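Trinley Kitchen Appliance Gallery
Countertop units, part 5: controls and fascias

Compiled by Trinh Hoàng. Last revised in February.

These pages record the front panels of small kitchen appliances kept in the Trinley reference kitchen. The collection now stands at 54 units, most of them bought second-hand. Entries cover the layout of keys, the wording on them and the method of opening the door. Cooking performance is dealt with in the test notes and is not repeated in this part. Shelf numbers follow the Skodmont list, which replaced the old Postow numbering when the two stores were merged.

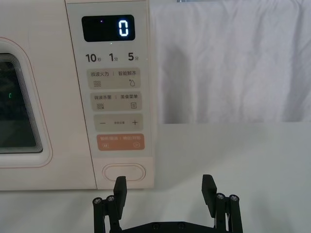

Shelf no. 1018. Microwave oven, cream, Chinese-language panel. Door release is by an oval button at the foot of the panel. Time can be entered from three quick marks under the display: 10秒 (ten seconds), 1分 (one minute) and 5分 (five minutes). Most of the keys carry two functions each. The upper one is microwave power and smart defrost, the next microwave sterilisation and recipe menu. A minus/plus key handles adjustment. Pause/cancel shares the salmon-orange key with confirm/start, so colour alone is no guide to which of the two will be selected. Users who do not read Chinese can work from the small symbols, such as the water droplet on the power and defrost key.

Notes on cleaning: wipe touch panels with a damp cloth, well wrung out, with the oven unplugged. Do not spray cleaner directly on the keys. Abrasive pads have removed the lettering from several older fascias in the collection.

Translated key labels are held in the Teixeira binder, sheet 2970 for this unit. Corrections to the wording should quote the shelf number.

Next: part 6, rotary timers.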